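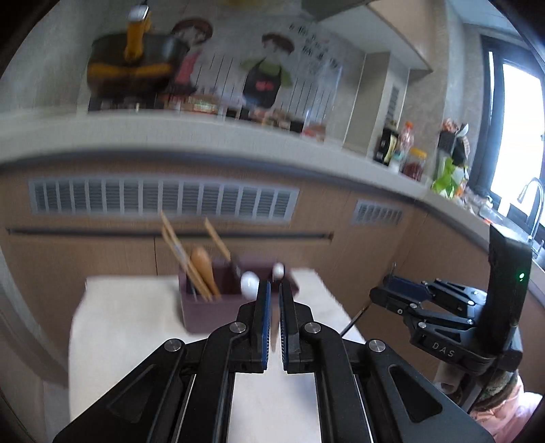

Borrowing a jam pan beats storing one for eleven months of the year, according to one comment left on the Pikero Kitchen Library's page this week, and plenty of people in Veres seem to agree. The lending shelf for cookware has reached 975 loans in its first year, and it is about to get more space.

The library started in January in the back corner of the old drapery on Kilevar Road, with a few donated cake tins and a pasta machine missing its clamp. It now lends everything from preserving pans and paella dishes to piping sets, dumpling steamers and a very popular apple peeler. Borrowing is free for anyone living in town, and items go out for five days at a time.

What a list it has become! The autumn favourites were mincers and stockpots. Over winter it was bread, bread and more bread, with the proving baskets booked out for weeks and the scales never on the shelf long enough to gather flour. In December the pudding basins went, and then the trifle bowls, and someone returned a fluted tin with a jar of marmalade tucked inside it.

The humble wooden spoon has had its own moment. A Saturday-style swap table was tried at the winter fair – bring a utensil you never use, take one you will – and it was so cheerfully chaotic that it has been kept on as a regular feature. Olive wood spatulas, butter paddles, rolling pins with one handle, all of it found a home.

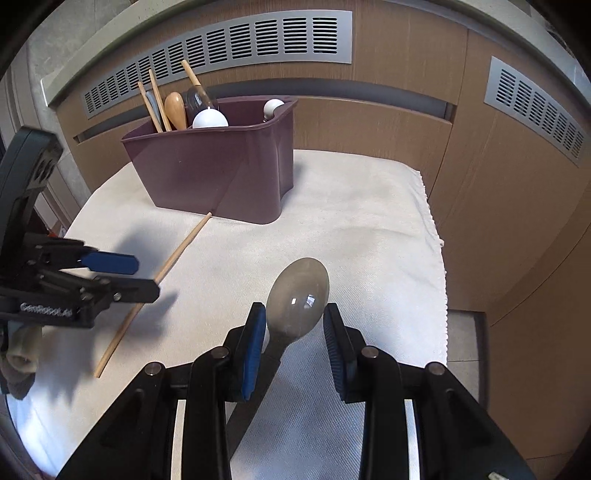 My gran's spoons were worn flat on one side and I'd never have parted with them, wrote another borrower, but I took six plastic ones down and came home with a proper spurtle, so I'm calling that a win.

The swap has also brought out a surprising amount of know-how. A sheet pinned by the door collects tips on looking after wooden utensils, and it has been added to in at least three colours of ink. The advice is simple enough: wash by hand, dry standing up, sand off any furry patches and rub in food-grade oil now and then. Opinion is split on lemon and salt for getting rid of onion smells. One note says it works like a charm, and the one directly underneath says to keep a separate spoon for onions and be done with it.

From next month the library moves to the bigger front room, next door to the Pluster bakery. There will be shelving along the full length of one wall and a proper counter for returns, plus a long bench for evening sessions on sharpening, seasoning cast iron and making jam that sets. Each session has room for 30 people. The first, on seasoning, is already close to full, so it's worth putting your name down early.

Donations are welcome at the counter after 5 p.m. The wish list is short and specific: a fish kettle, a second apple peeler, large muffin trays, and lids. Any lids at all, in any size – there are a good many pots waiting for them. Electrical items can't be accepted for now, although that may change once the front room has been rewired.

Loans carry on as usual during the move, and anything due back that week can be dropped off at the bakery.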